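The Patch, the Gum and the Toothpick

My brother-in-law quit smoking on a Monday, which he announced on the Sunday, while smoking. He had the patches. He had the gum. He had a bag of cinnamon toothpicks from a shop in Plukcombe that smelled like a candle store on fire.

Nicotine gum deserves more sympathy than it gets. You are supposed to chew it a little, then park it in your cheek and leave it there, like a hamster with a secret. Most people chew it like gum, get hiccups and a sore throat, and decide the stuff is worse than the habit. The box explains all this in a leaflet folded 50 times.

Patches ask less of you. Stick one on in the morning, move it to a new spot the next day, and try not to blame it for your dreams – though the dreams are remarkable. Mine, back in February, involved a ferry to Zivevgate and 3141 identical sandwiches.

I lasted 5 weeks the first time and 2 the second. The third attempt is still going, and my winter coat no longer announces me.
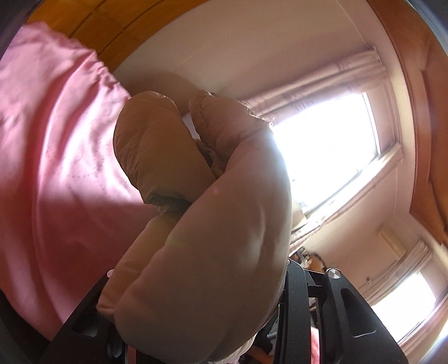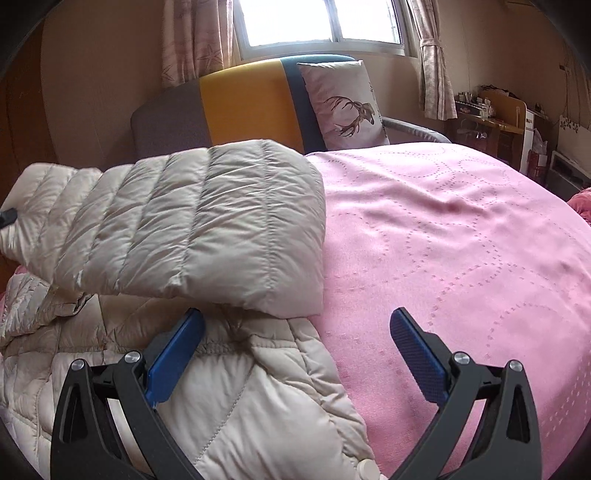

Paora McAlister wrote in to say that the gum was never the hard part, it was having nowhere to go at ten in the morning, and that a walk to the corner and back did more than any leaflet.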